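Brallelach ouvre les portes de son premier salon-école de coiffure à Nolstead

Communiqué de presse, mai

C'est avec une joie que nous avons bien du mal à contenir (et ceux qui nous croisent ces temps-ci le savent !) que la maison Brallelach annonce l'ouverture de son premier salon-école, au rez-de-chaussée de l'ancienne mercerie Nowicki, à Nolstead. Le lieu accueillera dès la rentrée 40 apprentis coiffeurs, répartis en quatre ateliers, et recevra le public tous les après-midi à partir de 14 heures.

L'idée remonte à une conversation entre Loukia Chatzigeorgiou, fondatrice de la maison, et Matěj Rusnák, longtemps formateur à Sandbridge, qui regrettait de voir ses élèves passer des mois sur des têtes d'exercice avant de rencontrer leur première vraie cliente, avec ses épis, ses habitudes et ses histoires de famille. « Le brossage, c'est le moment où l'on fait connaissance, explique-t-il. On apprend plus en dix coups de brosse qu'en une heure de questionnaire, à condition de prendre son temps. »

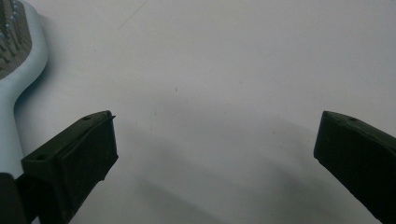
Le cursus dure deux ans. La première année est consacrée au soin, au démêlage, à la coupe et à l'accueil ; la seconde, à la couleur et au chignon, avec trois stages dans des salons partenaires de la région. Les cheveux bouclés et crépus sont enseignés dès les premières semaines, au même titre que les autres, et Loukia Chatzigeorgiou y tient énormément.

« J'ai appris le métier dans la cuisine de ma grand-mère, entre le café et la radio, raconte-t-elle. J'aimerais que l'on retrouve un peu de cela chez nous, cette façon de s'asseoir et de se laisser faire en bavardant. »

Les prestations réalisées par les apprentis, toujours aux côtés d'un formateur, seront proposées à petit prix, sur rendez-vous. Les candidatures sont ouvertes, sans condition de diplôme, et les dossiers peuvent être retirés sur place ou demandés par courrier.

Contact presse : Loukia Chatzigeorgiou, maison Brallelach, Nolstead.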